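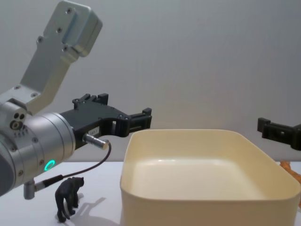 Owners of the Vondar 671 motherboard should hold off on the latest BIOS update if they have all four memory slots filled, Kuldeep Rathore wrote in a notice posted to the Clerstead support forum on August 17, 2018. Boards with two sticks of memory are not affected.

The update, version 2.60, was meant to add support for newer processors and fix a fan speed error. Within a day of its release, owners began reporting that their machines would power on, run the fans and then restart before anything showed on the monitor. Most of the reports came from people using four matched memory modules with the XMP profile turned on.

Clerstead, which sells the board, has taken the file off its download page. Version 2.58 is back in its place. The notice says a corrected release is being tested but gives no date for it.

People who already installed 2.60 and can't start their computers are told to do the following:

Shut down and switch off the power supply at the back of the case. Wait 60 seconds.

Remove the memory from slots A1 and B1. Leave the modules in A2 and B2 where they are.

Clear the CMOS with the jumper next to the battery. Put the jumper back in its first position before turning the power on.

Start the computer, enter BIOS setup and turn off XMP. Save and exit.

Once the board starts normally, the older version can be loaded from a USB drive. The drive must be 8 GB or larger and formatted as FAT32. The Windows update tool will refuse to go back to an earlier version -- use the flash menu inside BIOS setup instead.

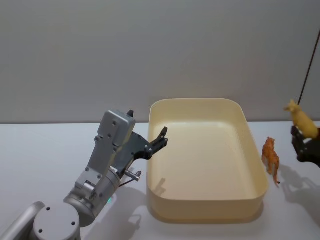
Clearing the CMOS alone was not enough on two boards, according to Leonor Simões, and both started only after the extra modules came out. Other forum members said the same. One reported that the board ran fine on 2.60 with all four slots filled as long as XMP stayed off, though memory speed dropped to the default setting.

The notice also warns against cutting the power during the first restart after going back to 2.58. The board may turn itself off and on several times while it sets up the memory, and the screen can stay blank for a few minutes.

Fan curves and boot order are lost when the CMOS is cleared and have to be entered again. Saved profiles from 2.60 won't load in the older version.

The smaller Vondar Arruda board uses a different BIOS file and is not part of the notice.

Contact the news desk | Copyright 2018 Potenard | Back to top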